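Robot Teaching Methods
Handout for Unit 3: Collecting demonstrations by remote control
Instructor: Carleen Kingi. Lab lead: Murray Harawira

3.1 What you are collecting

In Unit 2 you moved a single arm by hand and recorded the joint angles. That works well for one arm and a slow motion. For two arms with fingered hands it gets awkward, so in this unit you drive the robot from the operator station and the recorder saves the head camera, both arms and both hands together.

One run of the task from start to finish is called an episode. Each pair records 30 episodes. Practice runs don't count, so use the practice folder for those.

3.2 The shelf task

The left hand holds the basket for the entire episode. The right hand does the picking. Fruit goes on the white shelves, one piece to a compartment, following the layout card for your pair. Start with the pear and apple layout before you try any of the harder cards.

Before you press record, check the head view on your screen. Both pieces of fruit and the basket should be in view, and the right hand should be clear of the shelf with the fingers open.

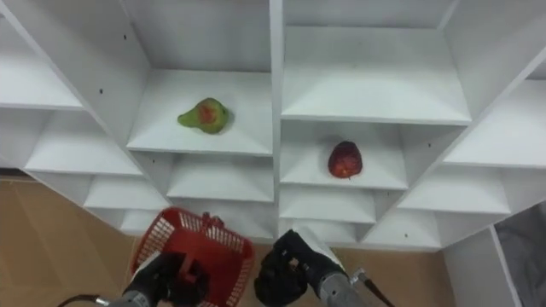

3.3 Driving the arms

Move the right hand to the front of the compartment and stop for a moment. Line up the wrist, then go in. Students who steer and close the fingers in one motion tend to knock the fruit to the back of the shelf, and those episodes are hard to use.

Close the fingers slowly. Hold the left controller still while you do this. It drifts when you concentrate on the other side, and Trudy Kereama found last January that basket drift was the most common fault in the class data.

Bring the fruit straight out before you lower it. Don't turn the wrist while the hand is still inside the shelf. 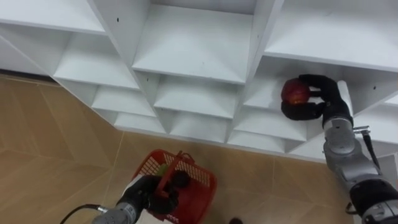

Figure 3.2. Right hand on the apple at the shelf opening, basket held low by the left hand.

3.4 Keeping or dropping an episode

Keep the episode if you missed a grasp once and recovered. Recoveries are useful in training. Drop it if fruit landed on the floor, if the basket hit the shelf, or if you paused for more than 8 seconds.

Write the reason for each dropped episode in the log. "Bad" is not a reason.

3.5 Handing in

Put your files in the Skesska folder under your pair number, with the log. Sessions are about 20 minutes per pair. Questions on the recorder go to Yasir Siddiqui, room 3904.

Reading for next time: the Unit 4 notes on replaying episodes, first half only.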